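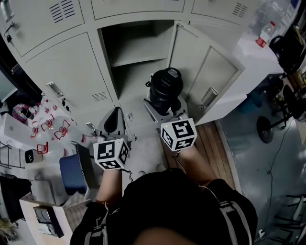 Flondano Lockers - read me first

Flondano is a small collection about putting things away in metal lockers and taking them out again. It has 2258 short recordings, each with one line of text that says what was stored and where. The notes were written by hand in the Skastine hall and checked one time after.

What is inside

The lockers are light gray metal, with slotted vents on the doors and recessed handles. A compartment has one shelf, so every note must say "upper" or "lower". If the note says only "locker", the item was left on the shelf edge and moved later. Please do not correct these lines.

Beside the lockers stands a white table. Clear plastic cups with red rims and red bows were kept on it, and they are the most frequent item in the notes. In the label file they are called cup_bow. The older name, cup_red, still appears in 400 lines.

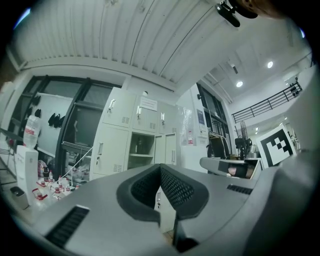 Flondano notes, issue 2, page 5

The room

The hall has a white corrugated metal ceiling and a large window with black dividers. There is also a white board where dark items hang in a row. We name it "board" in all files - the items on it have no label, and they are never stored in a locker. The small gray trash bin is labeled bin_floor.

Known problems

- "Door open" and "door half open" were used differently in the morning and in the afternoon.
- The Friday notes use Plulard names for the compartments. The table to convert them is in names.txt.
- Bottles have no size.

Use

Free for study and teaching. If you publish something with it, please write "Flondano Lockers, Arabzadeh".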